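Steltham two-arm kit, club review

Our school club has had the Steltham for a term, and I'm not sold. The box promises sorting "in 2 lessons." We took 21 sessions to get a routine worth showing parents.
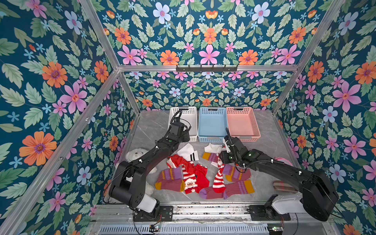
Page last changed: November, by Tekle Yimer

Three baskets and a pile of socks sounds easy. The mauve striped ones all share one pattern – fine for matching, bad for the color tutorial. Firdevs Altıntaş rewrote most of it. Borrow before you buy.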